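How to Move Your Saved Games to a New Console

Moving your saves across takes an evening at most, and most of that is waiting. These steps were written for the Reltow home console, but other machines use much the same menus.

Before you start, update both consoles. An old system version is the usual cause of a failed transfer. Then check how much space your saves take up. Mine came to 11 GB, with Flitville alone using 2 GB. 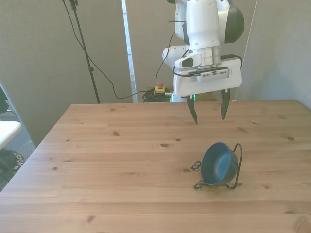
Dark blue bowl on the table

Copying over your home network

Sign in to the same account on both machines. On the old console, open Settings, then Storage, then Move Data. Choose "Saves only" unless you want the games as well – a full library can take all night.

A code will appear on the new console. Type it into the old one and leave both switched on. My transfer took 35 minutes over a cable. Wi-Fi will work, but it is slower.
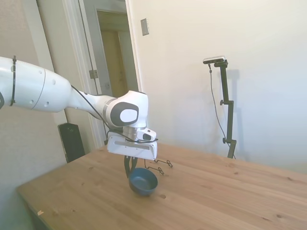 Duson Hollis

Copying with a USB drive

Format the drive on the old console first. This wipes it, so move anything you want to keep. Select the saves, choose Copy, and wait for the message before you unplug.

If you see error 736, the drive is in the wrong format. Go back and format it again from the console menu – doing it on a computer often causes this.

Load each game once on the new console before you delete anything from the old one. Online games keep their progress on a server and only need you to sign in.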